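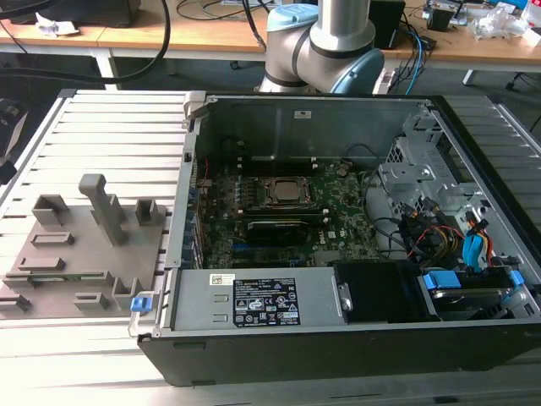
Desktop tower opened on its side, with the processor and a black expansion card on the motherboard.

Gandemel Release Notes

README for version 6, 4 June 2024
Maintained by Roald Forsberg and Siham Lahlou

Summary

Gandemel is a set of release notes written by small app developers, with labels showing what each note says about the update. It holds 1,606 notes from 504 mobile apps. All notes are in English. The labels were made by hand.

The set was built to test Fovard, a tool that sorts incoming release notes before they are shown in an update feed. It can be used on its own and needs nothing from Fovard to load.

Files

notes.csv – one row per release note
apps.csv – one row per app
labels.txt – short definition of each label
changes.txt – what changed between versions

Fields in notes.csv

note_id: whole number, stable across versions
app_id: matches app_id in apps.csv
text: the note as published, up to 2,000 characters
label_main: one label, always filled
label_other: further labels split by a semicolon, may be empty
checked: yes if a second person read the note

Line breaks inside text are stored as \n. Emoji are kept. Links and email addresses have been replaced with LINK and MAIL. 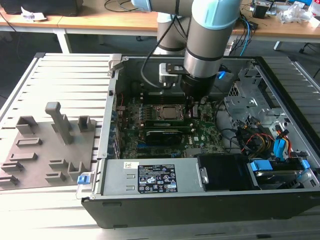 Blank notes were dropped on import, so a gap in note_id is normal and does not mean a row was lost later on. Longer notes were cut at the limit, at the last full word.

Labels

There are six main labels: fix, feature, design, speed, notice and filler. The last covers stock phrases such as "bug fixes and improvements" when nothing else is said. A note that names even one screen or setting is not filler.

Fix and speed were often mixed up in early versions. The rule now is that a crash or freeze is a fix, and a slow screen is speed. Notes labelled before February were read again under this rule.

Collection

Developers sent their notes through a form on the Gaveo site and agreed to their reuse. App names are left out of apps.csv, which gives only category, platform and team size. Team size is as stated by the developer and was not checked.

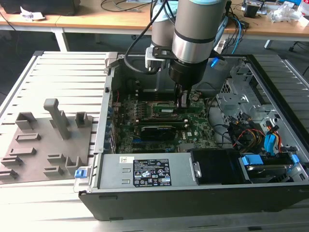 Robot arm over the open computer case, gripper fingers just above the memory modules.

Known problems

Games are over-represented.
Some developers paste the same note into every update. These repeats are kept – filter on text if you need unique notes.
label_other is patchy for notes where checked is no.
The Younis import script reads app_id as a number and strips leading zeros. Set the column to text first.

Licence and contact

Free for research and teaching. For other uses, write to Siham Lahlou. Label corrections should give the note_id and the proposed label, and go to Roald Forsberg.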